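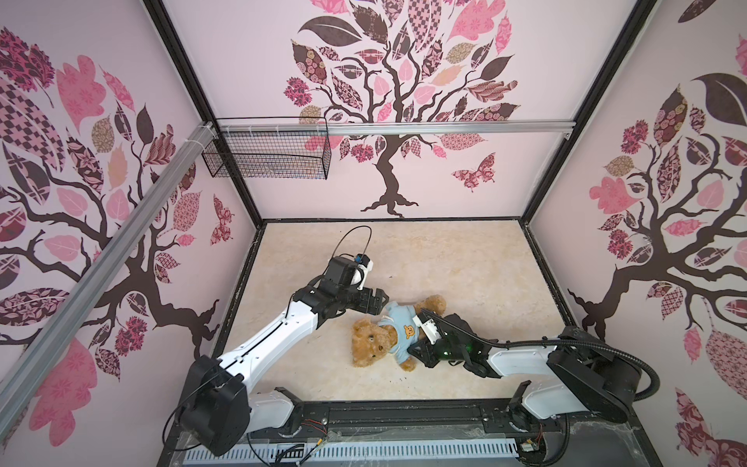

Patterned leaves in pink and brown, and a butterfly near the trunk.

McPhee out of Kerslake opener as Stenby wait on gearbox

Stenby Racing will start the season a car down after pulling Tane McPhee out of the opening round at Kerslake, with the team still short of a working gearbox for his car.

The decision was made late on Friday and confirmed in a short statement on the morning of Sat 25 April, by which time the transporter had already left with only one car on board. McPhee travelled anyway. He'll be on the pit wall, on the radio to his team mate, and by the sound of it not very happy about it.

"I'd have driven it stuck in fourth if they'd let me," he said. "They wouldn't let me. Fair enough, I suppose."

The trouble goes back to November, when Stenby dropped their old transmission and signed up with Cedon for a new six-speed sequential unit. Lighter, shorter, meant to be quicker on the downshift. First one arrived late. Second one arrived later still, and lasted 13 laps of the final test before it began jumping out of third under braking.

Cedon took it back to the workshop and found wear on the selector drum. A replacement drum has been machined but the team want it run on the dyno first, and there wasn't time to do that and get it in the car before scrutineering.

The sister car has the same gearbox. Stenby say that one has shown no wear at all and has covered more than twice the distance, so it races. There were a few raised eyebrows in the paddock at that. The team's view is that the fault is in the one drum and not in the design.

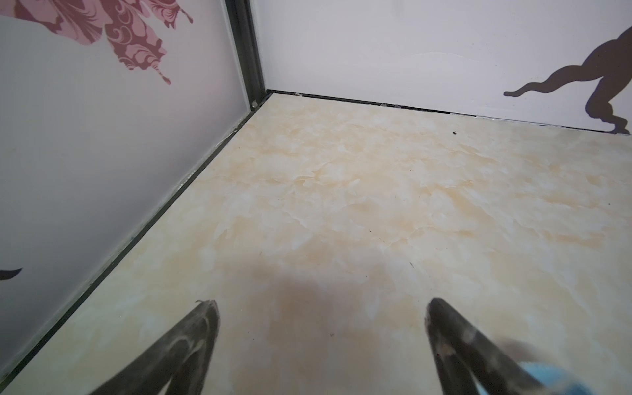 Gripper fingers and the marbled floor.

Missing Kerslake hurts more than missing most places. McPhee won there last year from ninth on the grid, in the wet, and it's a lap he plainly likes. Short one too, at 1884 metres, hardly a straight worth the name and a gearchange every few seconds. Which is of course just the sort of track you wouldn't want to take a doubtful gearbox to.

He also loses points he can't get back. The series dropped its "best of" scoring over the winter, so every round now counts and a no-score in the first one stays on the board untill the end. There are 9 rounds. Last season's title was settled by 6 points.

Stenby did ask about a stand-in arrangement, with McPhee taking over the other car for one of the two races. The organisers said no. Entries are tied to driver and chassis once the list closes, and the list closed a week ago. No appeal planned.

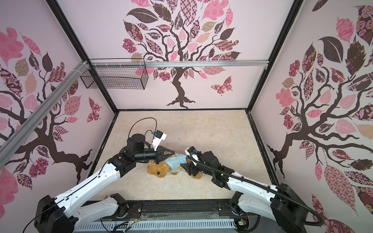

Going back to the old gearbox was looked at as well. It won't fit. The rear subframe was redrawn round the Cedon unit and the mounts have moved, so it would mean last year's back end as well, plus last year's driveshafts, and those have been sold.

Cedon have put two of their own people with the team for the weekend to keep an eye on the remaining car. Oil samples after every session, and the casing off overnight between qualifying and the races if anything shows up in them. The company said it was "sorry for Tane and working flat out", and that the repaired unit should be on the dyno early next week.

If it gets through that, the car will have a shakedown on the short loop at Betidmont, where round two is held anyway. If it doesn't, it gets tighter. A third gearbox is on order but there's no delivery date for it, or none that the team would give out.

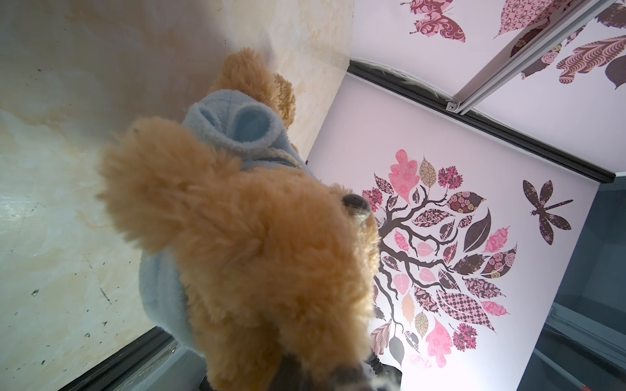 McPhee reckoned he would be back for Betidmont "one way or the other" and said he had no plans to talk to anyone else about a drive. His contract runs to the end of the season with an option on the team's side.

Rivals were polite. One engineer further down the pit lane said half the grid had been through somthing similar with new transmissions and it usually came good by mid-season, though that's a long wait if you are the one waiting.

Qualifying at Kerslake starts after lunch, with both races tomorrow. Rain is forecast for the second.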